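Costhorpe Works Automation List
Archive: March 2023
Subject: Re: Re: The simulator, and what it's for
From: a member on the packing side

Replying below the quote. I've cut it down, as the full message went to the whole list anyway.

> Hello all. A few people have asked what happens after the Skulter cell
> goes in on line two, so I thought I'd set it out in one place.
>
> The arm will take over tending the press: starting the cycle, stopping
> it, pressing reset after a jam clears, and moving the trays across. We
> have 20 operators trained on that line at present. All of them keep a
> post. The job becomes one of supervision, with the dull and repetitive
> part taken away.
>
> Nuretti have been training the arm in simulation since November. That
> means it can practise thousands of times without anyone standing near
> it and without wearing out a single switch. In the last test set it
> completed 200 button presses out of 200. I think that should settle
> some nerves.
>
> I know there was bad feeling after Lunde. We have learned from that
> and the two sites are very different. Please do come along to the
> drop-in if you have worries, or write to me directly.

Thank you for writing it out. Some of us did ask, and it's better to have it on the list than to hear it in bits by the lockers. I do have worries and I'd sooner put them here than at a drop-in, where nothing gets written down.

First, the "dull and repetitive part". I worked line two for four years before I moved to packing. Pressing start was never the dull part. It took a second and it was the last thing you did after looking at the tray, the guard, the film, the person opposite you and the floor. If the film was riding up on the left you didn't press. If your mate had her hand up you didn't press. So when you say the arm will take over starting the cycle, I want to know which of those things it takes over as well. If it takes over none of them, then a person still has to do all the looking, only now they do it from a stool behind a fence and have to be quicker than the machine to stop it.

That leads to the word "supervision". I've read the draft rota that was pinned up and it shows one supervisor per cell per shift, with the rest marked "floating". I would like to know what floating means. At Lunde it meant you were sent wherever somebody was off sick, and after a few months you had no line, no regular mates and no say over your breaks. They kept their posts there too. A fair few of them left on their own account and I don't suppose they show up in anybody's figures as losses.

You say the sites are very different. They make different things, yes. But it's the same supplier doing the training and the same rota pattern with the name changed at the top. I put the two sheets side by side. If there is a real difference I'd be glad to hear it, in plain terms, from someone who has stood on both floors.

Next, pay. Your message doesn't mention it. The line two rate has a skill allowance in it because the press can hurt you and you have to be signed off to run it. If you're "supervising" do you keep the allowance? If you're floating do you keep it on the days you're not near the press? I asked this in November and was told it was too early to say. It is later now.

On the training itself, I'm no expert and I won't pretend to be. A friend in maintenance forwarded me one of the Nuretti stills, and I'm putting it in because most people on this list will never have seen what the arm practises on.

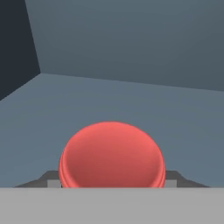
My own trade these days is packing, and what I know about is clutter. By the second hour of a shift there's tape, offcuts, somebody's gloves, a pallet slip stuck to the bench, and a mug where there shouldn't be a mug. Every control I have ever used was in the middle of all that, and half of them had been knocked, taped over or mended. Compare the practice button. It's a big red dome with plain blue-grey surface to either side and behind it, and nothing else lying on that surface at all. The flat grey piece across the bottom is the front of the gripper, already right up to it. I could press that one 200 times out of 200 as well. I'm willing to believe there are harder versions, with muck and bad light and a tray in the way, and if so I'd ask Nuretti to send those round too, with the scores for them. Please don't send us the one number that sounds good.

A smaller point about red buttons. On our line a big red one means stop, and we drill new starters in that until they're sick of hearing it. I can't tell from a still what that one is meant to do. I'd like it written down, before the cell goes live, which buttons the arm is allowed to touch. My view is that the emergency stop should belong to people only, and that an arm should have no business resetting one after a person has hit it. Your message has it "pressing reset after a jam clears". Who decides the jam has cleared? At the moment it's the operator who has had her head round the guard and looked.

I'll be fair about a couple of things. Moving the trays across has ruined a good many shoulders, mine included, and if the arm does that and only that I'd help carry it in. Night shift on line two is miserable and short-handed. I've also no quarrel with it practising on a computer before it comes anywhere near us. I'd think much less of the whole business if they had turned up and tried it out on a live press.

But the trays could be done without touching the start and reset, and I haven't seen any explanation of why they come as one job. The only reason I can find in the papers is the 19 per cent saving on labour hours, which sits on page four with no working shown. If every one of the 20 is keeping a post on the same money, I don't see where a saving in labour hours comes from. Either the hours are going or the number is wrong. Could somebody who has the spreadsheet tell us which?

So, what I'm asking for, and I'd like the answers on this list:

What floating means, in writing, with a limit on how often you can be moved.

Whether the skill allowance stays, and for whom.

The harder simulation results, failures included.

A list of every control the arm can operate.

The working behind the saving on page four.

I'm not coming to the drop-in. It's been put in the middle of the afternoon changeover, when packing can't leave the floor, and that was pointed out last time as well. If it moves by an hour I'll be there and so will most of my bench.

Packing, early shift
Costhorpe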